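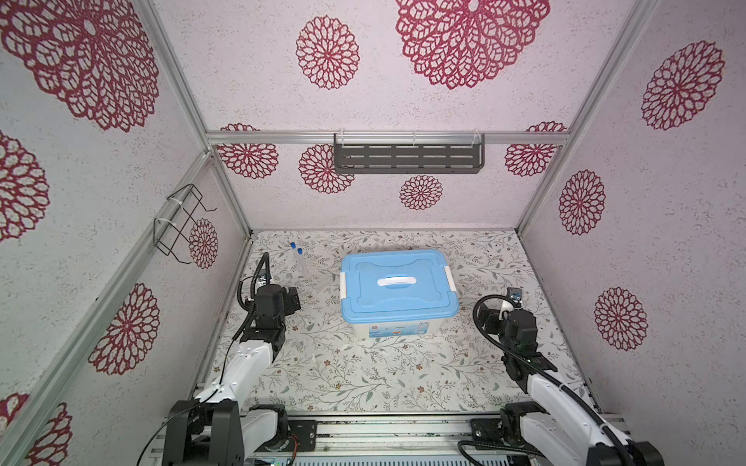

Photo: Mirjana Yordanov

Budgeting for a two-arm cell that packs sample tubes -- what am I forgetting?
Posted in Small Shop Automation, December 2020

Our lab sends out a lot of test tubes in plastic carry boxes with latching lids, and I have been given the honor of pricing a pair of small arms to do the packing. The test cell is the one in the photo. Two arms on a shared rail, aluminum extrusion all around, tubes on the left, box in the middle.

Now I have to put in a real request for a second one, and the only guidance I got was "keep it sensible." I have a quote from Rallico for the arms with grippers and one from Saketti for the frame. Boss thinks those two numbers added together are the price. I have a feeling they are the price the way a puppy is the price of owning a dog.

What else goes on the list? And is it worth paying for lid handling, or should a person keep doing the latches?
-- Mirjana Yordanov

plinth_and_bolt
Your feeling is right. When we did ours, the arms and frame came to 70 percent of what we spent, and that was with me cutting the extrusion myself on a saw I already owned. The rest went on things that sound too small to put in a budget:

Spare gripper fingers. Buy two sets with the arms. We waited all of May for one finger.
Cables. The ones that loop over the wrist flex all day and they are the first thing to go. Get the replacement part number before you sign, while the salesman still answers his phone.
A proper e-stop, and somewhere to put it that isn't behind the arm you want to stop.
Power supplies, brackets, T-nuts. You will buy T-nuts three times. Get the bag of 300 and be done.
Your own hours. Put them in, even if they get crossed out.

On the lid: leave it to a person for now. Side latches plus a carrying handle is a lot of fiddling for two grippers, and the quote for "lid handling" will be a quote for somebody's learning experience. Put the tubes in with the arms, snap the lid by hand, look at it again in a year. If you do want to try it, pick one box model and buy a few years' worth first. Manufacturers love to redesign a latch.

Also, wipe-down time. Write down who cleans the floor of the cell, or it will be you.

Gus T. from Magsi
Disagree on the lid. Ask each vendor for a paid trial with your own boxes and tubes. We paid for one, they got 83 good closes out of the first 87, and that settled the argument upstairs a lot faster than my spreadsheet had. If a vendor won't touch your box, well, you learned that cheaply.

Agree on everything else. I'd add shipping and import fees, which for us were ugly, and a line called "contingency" that you never explain to anyone. Up to 20 percent and they usually don't blink.

One more thing to ask Saketti: does their price include the wall panels, or only the bars? Ours was only the bars. Lovely bars.

plinport_dave
just get one arm and a good jig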